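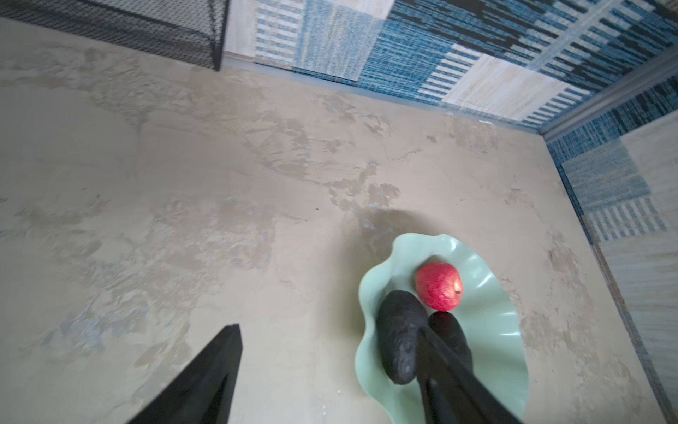 Sơn Hứa
Don't buy the second arm yet. I know that's dull advice, but price the fingers and the spare parts first. We went the other way with our Olleck and spent the spring waiting on pads.

annag_cowie
Ha, okay, fair. For anyone just landing on this thread, I'm trying to plan next year's equipment money for a small shop. We pack mixed produce, and the choice is a second Cinar arm or one arm plus a better gripper and a service plan. I have to hand in a number by March and so far my spreadsheet is mostly question marks — the arm is the only line I trust.

Innes Tennant
I'd disagree with Sơn. Two arms of the same model share spares, so the second one is cheaper to keep than the first. We've run a pair of Cinars for 16 months and the only thing I keep on the shelf is finger sets, 7 of them. Bought from Staveck at $306 a set, which stung.

Sơn Hứa
$306 times 7 is over two grand sitting on a shelf, Innes! That's kind of my point. Did that come out of the equipment budget or out of supplies?

Innes Tennant
Supplies. And yes, I got an email about it.

Dzifa Alhassan
Annag, what are you picking? If it's all apples, stiff fingers are fine and you can save your money. Once you get into eggplant or anything long and slippery next to something round, I'd want to try soft pads before I signed for a whole second arm. MacKinnon lent us a set for four weeks and only charged shipping. Ask them, worst they can do is say no.

annag_cowie
Apples, eggplant, peppers, sometimes squash. Didn't know about the loan, I'll write to them tonight. Does the wrist camera need redoing when you swap fingers? I've got zero hours in the plan for that.

Dzifa Alhassan
We had to, yes. Put in a full day the first time. After that it was more like a lunch break.

Innes Tennant
Still say two arms. When one's down you're not packing by hand until midnight.

Sơn Hứa
With a service plan it isn't down that long. Get the response time in writing though, ours just said "prompt"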